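Do "Smart" Medicines Really Know Where to Go?

By Bimla Nishad

You may have heard somebody say that scientists have made tiny "smart" medicines that travel straight to the sick part of your body. It sounds great. It also sounds like something from a cartoon, so let's slow down and ask what is really going on.

Start with an ordinary pill. You swallow it and it breaks apart in your stomach or your gut. The medicine soaks into your blood, and your blood carries it nearly everywhere: your toes, your ears, your sore knee. The pill has no idea that your knee is the problem. Some of the medicine happens to reach it, and that can be enough to help.

Going everywhere can cause trouble, though. A strong medicine may bother parts of you that were perfectly fine. Doctors call these side effects.
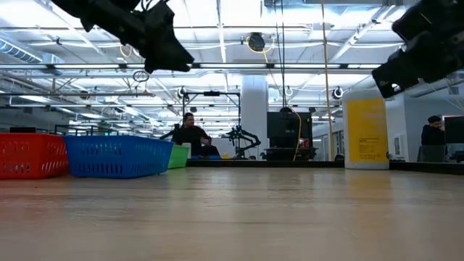
One idea for fixing this is to give the medicine a coat made of a polymer. A polymer is a very long molecule built from small pieces joined over and over, like a chain of paper clips. Lots of things are made of polymers, including the red, blue and green plastic baskets on the table, and so is your hair. The kinds used for medicine coats have to be safe inside a body, and many are picked so that they fall apart slowly and let the medicine out a little at a time.

Does slow mean smart? I don't think so. An ice cube melts slowly too, and it isn't thinking.

Some coats do a better trick. They stay whole in the sour juice of your stomach and break down farther along, in the gut, where things are less sour. People like to say the coat "knows" it has arrived. What really happens is plain chemistry. The coat dissolves in one kind of liquid and doesn't dissolve in the other.

Then there are coats with special bits stuck on the outside, shaped to grab on to certain cells. This is the part that gets called "targeting," and it's where I get most suspicious. These coated specks can't steer. They drift in the blood and bump into things. If one bumps into the right cell, it may stick. Plenty of them never do. Many get caught by the liver, whose job includes cleaning up the blood.

My friend Satish Negi teaches chemistry, and he thinks I'm too grumpy about all this. He says that even a small increase in how much medicine reaches the right place can matter to a sick person. He has a point. I still wish people would say "a bit more gets there" when that is what they mean.

So the next time you hear about a smart medicine, try these 2 questions. How much of it got to the right spot? And was it tested in people, or only in a dish? A dish has no liver, no stomach and no blood rushing past, and plenty of ideas that work in a dish stop working in a person.

Words to know

Molecule: a group of atoms joined together.
Polymer: a long molecule made of many small pieces linked up.
Side effect: something a medicine does that you didn't want it to do.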